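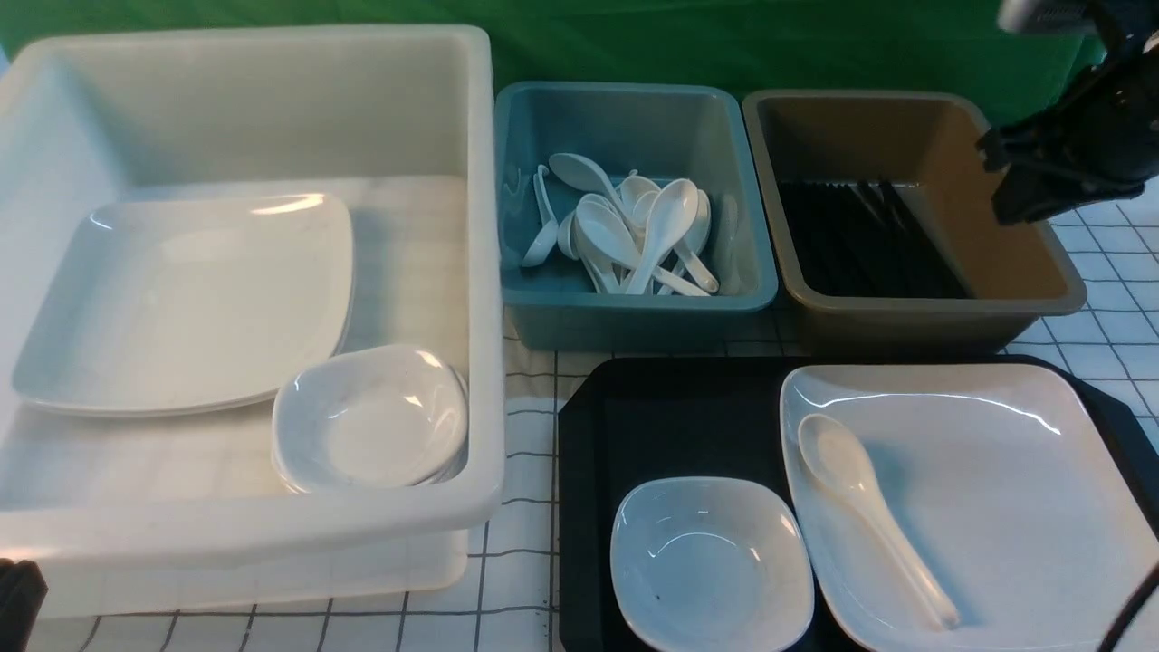 Plate, bowl and spoon on the tray, chopsticks still to go.

My table-setting arm had a bad January. It kept closing on the chopsticks too hard, and one evening it snapped nine of them and then sat there beeping at me. I blamed the gripper for a week - wrong! The force limit had gone back to the factory setting after an update, so now I check that number every single time I switch on.

A few other things I do now: keep the stop button on my side of the table, run the first tray at 30 percent speed, and lay the chopsticks all one way in their bin (a crossed pile is asking for a jam). Start with a bare tray, too. 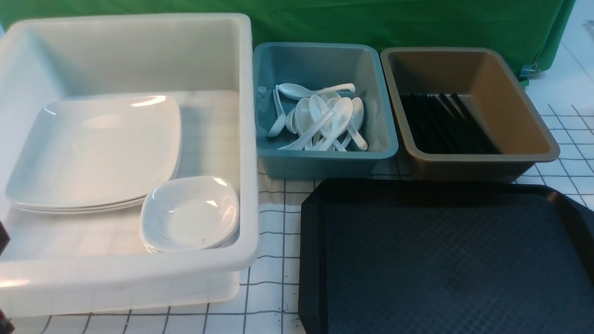 Sneha Pandey wrote back that her Baltel arm lost its limits the same way, and she tests hers on a rolled dish towel before it gets anywhere near the bowls.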